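Plullstead retail cell

The Plullstead retail cell is a two-armed robotic workstation used for the handling of packaged food and drink. It was assembled by Nitness and is maintained under a service arrangement with Wernon. The present layout was adopted on 2/29/24, replacing an earlier one in which both arms were fixed to a single rail.

Layout

The cell consists of two white jointed arms flanking a brown table. Each arm ends in a black gripper. Goods are set out on stepped acrylic stands, in trays and in woven baskets, with a food warmer at one side. The warmer has its own emergency stop, which is tested separately from that of the arms.

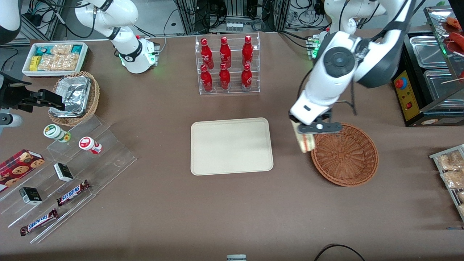

Setting up

The arms are started one at a time and moved to their rest positions before any goods are placed on the table. The operator then checks the grip force with a soft wrapped item, as bread and sandwiches are easily crushed. The procedure in use was written by In-ho Hong and is known as the Tak check. It requires 30 successful lifts by each arm. Should an item be dropped or marked, the count begins again.

Stands and baskets are returned to fixed positions at the start of each shift. A basket that has shifted may be struck on the rim by a descending gripper, and this was the most common fault recorded in the first year of service.

Maintenance

Gripper faces are wiped daily and the screws checked for tightness. The joints are inspected after every 445 hours of running, when the cables behind the table are also examined for wear. Both grippers were replaced in June following uneven closing of the fingers. The work took two days, and the Tak check was repeated in full before the cell returned to use.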